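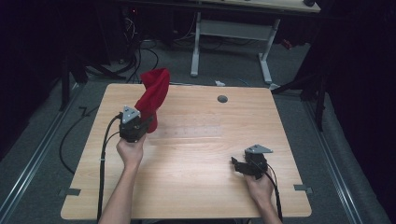
Notebook, May, morning: the honey-colored table and the red cloths

I'm writing this up while my coffee is still warm, mostly for myself but also for Faisal, who asked me why the wipe-down takes as long as it does and who deserves a better answer than the one I gave him in the doorway. We are still working with the light wood table on the gray carpet, the one with the little dark grommet hole near the upper middle, and I have grown quite fond of it. The color is so kind to the eyes, a pale honey, and the red cloth stands out on it so well that you never have to hunt for a corner.

The cloths are from the Drarden batch, stock number 3216, six in the packet. I washed two of them last night at home and hung them over the shower rail, and I left the others as they came. The washed ones feel softer and a bit thicker, and they want to bunch. Pick one up near the middle and it twists itself up like a sock somebody pulled off in a hurry, and then you have to put it down and persuade it flat again before you can fold anything. The unwashed ones hold a crease much better but they skate on the wood. Areeba likes them for exactly that. I don't, but I'm slower than she is and I like a cloth that stays where I put it.

Then there is the shiny patch. It's a faint rectangle, left of center, a touch glossier than the wood next to it, and it bothers me more than it should. Gyula thinks it was there when the table came from Womholm. Kausar thinks a label or a sheet of something sat there for a long while and left its outline. I lean toward Kausar, only because the edges look too straight to me for a spill. I'd like to know before I go rubbing at it.

Order of work, so that whoever does it next does it the same way:

1. Clear the cloths off to one side and brush the top with the dry brush, going along the grain. It isn't as easy to follow as it sounds. The lines are fine and wavy, tan on beige, and when I stand at the corner they seem to run off on a slant. Pick a direction and keep to it.

2. Look at the bare wood from low down, with your head nearly at table height, and move until the light slides over it. I write down anything I see before I touch it – a smear, a dull spot, a bit of red fluff.
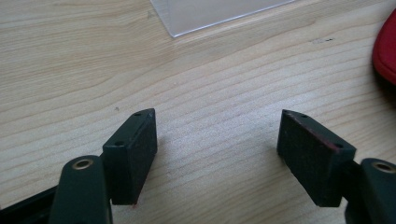
3. Damp cloth next, and I do mean damp. One capful of the Diekmann soap in the small bucket, wring the cloth until it stops dripping and then wring it again. Please keep well clear of the grommet hole, as I don't want water sitting down in there.

4. Dry straight away with a clean cloth, an unwashed red one if there's one to spare. I haven't found any color coming off on the wood so far, but I check the underside of the cloth and the table each time and I'd ask you to do that too.

5. Lay a fresh cloth flat, smooth it from the middle outward, fold it in half and in half again, and see whether it slides. If it slides when you press with one finger, there's soap left on the wood. Go back to step 3 with plain water.

Ermira came by while I was on the last one and asked if we shouldn't just sand the glossy patch down and be done with it. She has a sheet of 600 paper in her drawer, which I'm sure would be gentle enough, but I'm afraid we'd trade a faint shiny rectangle for a faint dull one, and we'd all be looking at that instead. I said let's leave it for now. She took it well and went off with my second-best pen. 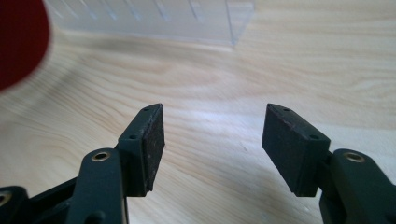 Can I use the Dollident spray on the table in place of the soap?

Please hold off on that one. It's nice on the white desk, but I tried a little on the underside of the honey table and it left the wood slippery for the rest of the morning, and the cloths wouldn't stay put on it at all. Soap and water for now, and ask me or Kausar if you have a mark that won't lift.

Still to do: wash two more cloths (cold, no softener), find out from Womholm what the finish is, get my pen back.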